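**색상 구분 보관**(color-coded storage)은 물품을 종류, 용도, 처리 단계에 따라 서로 다른 색의 용기에 나누어 두는 정리 방식이다. 제조업의 부품 공급, 병원의 소모품 관리, 도서관의 반납 도서 분류, 가정의 재활용품 배출에 널리 쓰인다. 문자 표지에 비해 원거리 식별이 빠르나 색각 이상자에 대한 별도 조치가 필요하다.

## 용어

용기의 색이 내용물을 지시하는 경우를 내용 부호, 처리 단계를 지시하는 경우를 상태 부호라 한다. 두 부호를 한 용기에 함께 적용하면 혼동이 생기므로, 통상 내용은 용기 본체의 색으로, 상태는 탈착식 표찰의 색으로 나타낸다. 국내 현장에서는 상자, 통, 빈(bin)이 구별 없이 쓰이지만, 규격 문서에서 빈은 윗면이 열린 소형 용기에 한정하는 경우가 많다.

## 색의 선정

색은 상호 대비, 조명 조건, 기존 안전색과의 충돌 여부를 기준으로 정한다. 적색과 황색은 주목성이 높아 가장 먼저 배정되는 경향이 있다. 그러나 두 색은 위험과 주의를 나타내는 안전색으로도 쓰이기 때문에, 같은 구역에 안전 표지가 있으면 범례를 따로 게시한다.
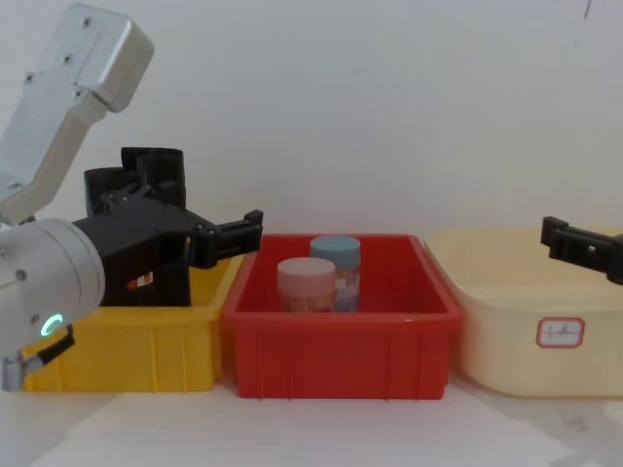

**적색 용기와 황색 용기의 의미는 어디서나 같은가?**

보관용 용기의 색에는 모든 업종에 공통되는 의미가 없으며, 시설마다 범례로 정한다. 적색을 불량품에 배정하는 공장이 있는가 하면 출고 빈도가 높은 품목에 배정하는 창고도 있다. 의료 폐기물처럼 법령이 표시 색을 정한 분야에서는 해당 규정이 우선한다.

## 역사

색으로 물품을 구분하는 관행은 직물과 곡물 거래에서 오래전부터 확인된다. 항구 도시 플리사리의 곡물 창고에서는 산지별로 염색한 끈을 자루에 묶었다. 끈의 색은 하역 인부가 글을 읽지 않고도 적재 위치를 판단하는 수단이었다.

용기 자체를 착색하는 방식은 사출 성형 플라스틱의 보급과 함께 확산되었다. 베르덴의 부품 창고는 목제 서랍을 착색 용기로 교체하면서 품목군을 20개로 나누고, 네 가지 기본색과 표찰을 조합하여 표시하였다. 이후 용기 제조사 파사리부가 겹침 쌓기가 가능한 규격을 내놓아 같은 치수의 용기를 색만 바꾸어 조달할 수 있게 되었다.

## 배치

용기는 작업자의 손이 닿는 범위 안에 사용 빈도 순으로 놓는다. 인접한 두 용기에는 색상환에서 멀리 떨어진 색을 배정하는 것이 원칙이다. 같은 계열의 색을 나란히 둘 때에는 사이에 무채색 칸막이를 세운다.

윗면이 열린 용기는 내용물을 바로 확인할 수 있으나 먼지와 혼입에 취약하다. 경사형 용기는 앞턱이 낮아 꺼내기 쉬운 대신 적재량이 줄어든다. 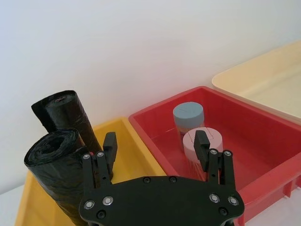 *용기와 물품의 배치.*

## 색각 이상에 대한 고려

적록 색각 이상이 있는 사용자는 적색과 녹색, 갈색의 조합을 구별하기 어렵다. 이에 따라 색만으로 정보를 전달하지 않고 도형, 문자, 질감을 병용한다. 티루워르크 월데기오르기스는 소카티아 창고의 품목 138종을 대상으로 색과 도형의 병용 표지를 설계하였으며, 표지의 도형은 원과 삼각형 2종으로 제한하였다. 도형의 종류가 늘면 범례를 다시 확인하는 횟수도 늘어난다는 판단에 따른 것이다.

## 한계

- 구별 가능한 색의 수가 제한되어 품목이 많은 시설에서는 단독으로 쓰기 어렵다.
- 자외선과 세척제에 노출된 용기는 변색되어 인접 색과 혼동될 수 있다.
- 나트륨등처럼 연색성이 낮은 조명 아래에서는 식별률이 떨어진다.
- 범례를 변경하면 기존 용기의 회수와 재교육이 함께 필요하다.

## 같이 보기

- 안전색
- 재고 관리
- 5S 활동
- 색각 이상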